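Rice, Trays and a Very Long Table: Marleny Chambi on Cooking for 90

Marleny Chambi starts talking about rice before I have my coat off. I had planned to warm up with a question about her childhood, but she already has a sack open and wants me to smell it.

"Put your face in there," she says. "Go on! You get that toasty thing, like popcorn? Old rice doesn't have that. Old rice smells like the bag."

Chambi runs the Godoy lunch kitchen, which feeds 90 people on its busiest days out of a room that used to be a shoe repair shop. She cooks with her cousin Alcides Quispe, who joined her in March after years of driving a bread route. Between them they go through an astonishing amount of rice, and every grain of it gets looked at on a tray before it goes anywhere near a pot.

That was the part I came to see. I grew up in a house where rice went straight from the box into the water, and I had never watched anyone pick it over by hand. Chambi finds this hilarious.

"My grandmother would have thrown you out," she says. "She did it on a cloth on her lap, outside, for the light. She could talk to three neighbors and never miss a stone. I need a table and a tray and I still have to concentrate."

Why a dark tray? She looks at me as if I've asked why soup needs a bowl. Pale rice on a dark background, she explains, and suddenly the odd bits jump out at you: a husk, a chip of grit, a broken grain. She used white enamel for the first year and says she was practically working blind. The black ones came from a restaurant supply closeout, and she likes the raised rim, which keeps the worst of the mess in. Most of it, anyway.

"There is always rice on the table," Quispe calls from the sink. "There is rice in my shoes. I found rice in my car, and I don't bring rice in my car." 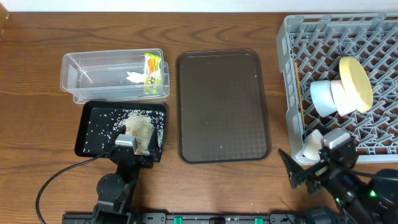

The rice table at Godoy, with the big brown serving tray in the middle and the dish rack on the right.

Chambi's method is simple enough to learn in a minute, though doing it well is another matter. She tips out a small heap, never a big one, and draws it toward her a little at a time with the sides of her fingers. Good rice goes one way, anything doubtful goes the other. When she finishes a heap she gives the tray a shake and looks again from the opposite side - the light hits differently, and she swears that's when the last stone shows up.

"People put too much on the tray," she says. "They want to be done. If you can't see the bottom, you're just moving rice around."

She is cheerfully opinionated about everything else on the table, too. Clear plastic containers are the only kind she'll buy now, as she is tired of lifting lids to find out what she owns. The larger trays should have some texture to them, or the cups go skating off the minute you turn a corner. And she's devoted to her mismatched bowls and cups, the pink and the blue-gray and the cream, which arrived one or two at a time from people who ate here and came back with something from their own cupboards.

"I could order a matching set tomorrow," she says. "Stallus has one, 800 pieces, very nice, very white. Who wants to eat lunch out of that? Children ask for the pink one. Grown men ask for the pink one!"

Quispe is in charge of the washing, and he has his own views. Bowls go in the rack on an angle, never flat, so the water has somewhere to go. Wooden pieces stand upright by themselves. He learned that second one after losing a plate he was fond of, and he tells the story at some length while Chambi rolls her eyes behind him.

They're hoping to add a second lunch service, and Chambi has been working out what that would mean in sacks and hours. She'd need 4 more people on the trays, by her count, and a longer table. I ask if she has thought about buying rice that comes already cleaned.

"I do buy it cleaned," she says. "It says so right on the sack. And I still find things." She holds out a saucer with the morning's catch on it, a few dark specks and one proper pebble, looking very pleased. "So come sit down. You've got good eyes, and we eat at noon."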